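12 de dezembro de 2025

Mais bichos. Seis colêmbolos debaixo do vaso grande, dos compridos, cinzentos, e um redondinho que saltou antes de eu pegar na lupa. Chuva a noite toda, musgo encharcado. Também um bicho-de-conta enrolado, pequenissimo. Pus tudo no frasco, tampa mal fechada, claro.
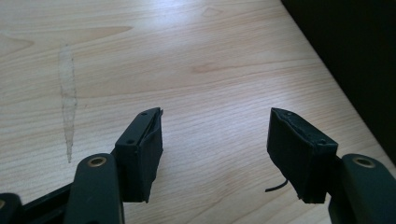 O redondo deve ser um Dicyrtomina mas sem foto não vale nada. Voltei lá às 8, com a lanterna, nada. Amanhã levanto as tábuas do lado do muro, em junho havia lá montes deles. Para fotografar preciso de outro fundo, a mesa é clara e até ajuda, mas aquela mancha cinzenta comprida do lado esquerdo engana-me o olho. Talvez um prato branco.

Registo 233 no caderno. Falta passar a limpo os de Figueiredo, e comprar pilhas. Tenho os pés geldaos, vou dormir.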